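My grandmother's radio stopped working in September

In my family we don't throw things away before somebody has opened them and looked inside. So when the old Vesel radio became silent, my aunt Lụa Ninh sent it to me by post, wrapped in two sweaters. The package cost her more than the radio did when it was new.

I live in Clorbridge now, and there is one repair shop left, Kalogeropoulos, ten minutes from the bus stop. I went there in my lunch break. The man listened to me with patience and said the speaker was fine, but one small part had become too old. He asked 42 dollars. I said yes very quickly.

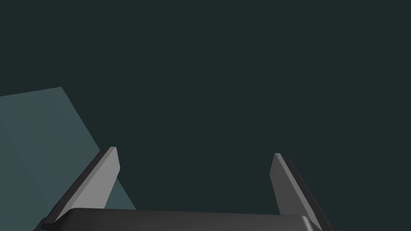
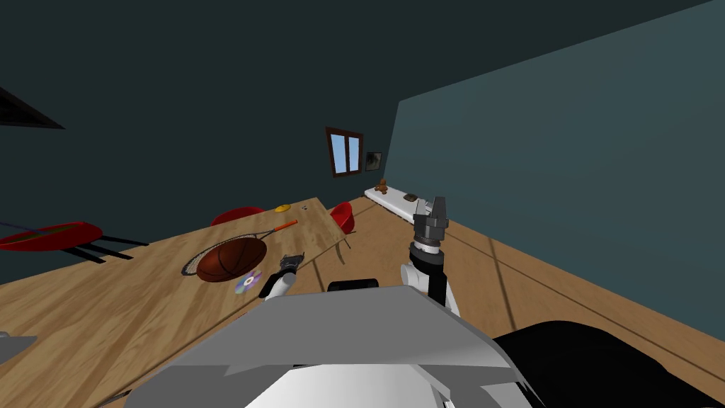
While I was waiting I tried to remember what we used to listen to. Mostly it was the weather for fishermen, although no one in our house had a boat. My grandmother liked the voice of the announcer. She turned the volume down during the songs and up again for the wind.

The radio is on my kitchen shelf now. It catches three stations, and one of them is only football. I called my aunt at 10 in the evening and held the phone near it, so she could hear. She said it was too loud.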